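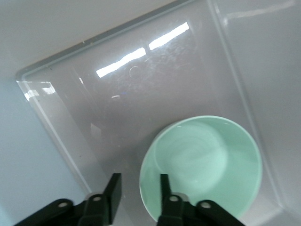
## Skerkon drip and sorting trays, clear

Shallow clear plastic trays for benches, potting sheds, stock rooms and kitchens. Sold singly or in packs of 10. All sizes have a raised lip on four sides and rounded corners, and they nest for storage.

| Code | Outside size | Depth |
|---|---|---|
| SK 150 | 150 x 210 mm | 18 mm |
| SK 202 | 202 x 300 mm | 25 mm |
| SK 3000 | 400 x 600 mm | 40 mm |

The SK 202 replaces the old Brirkon 2906, which we stopped stocking in October. It is 2 mm wider, so it will not fit the older Brirkon wire racks. If you still have those racks, ask us about the Crichton runner, which screws on over the existing rail and takes either tray.

### Use

Suitable for seed pots, small parts, paint tins and boot drips. Safe with cold food. Do not use in an oven or microwave, and keep away from acetone and cellulose thinners – both will cloud the plastic within minutes.

The SK 3000 will flex if you lift it full from one end. Carry it with two hands, or slide a board underneath.

### Cleaning

Warm water, washing-up liquid and a soft cloth. Scouring pads leave marks. Fine scratches from normal use do not affect the tray, but they do hold dirt, so food trays should be changed once they get rough to the touch. Zekell plastic polish will take out light scuffs (not for food trays).

### Ordering

Orders placed before 2 pm go out the same day. Mixed packs are fine, just put the codes in the notes box. Lids are available for the SK 150 and SK 202 only.

Trade accounts: Shirley Rowbotham. Returns and cracked deliveries: Tamer Tarawneh – please keep the outer carton until he has replied.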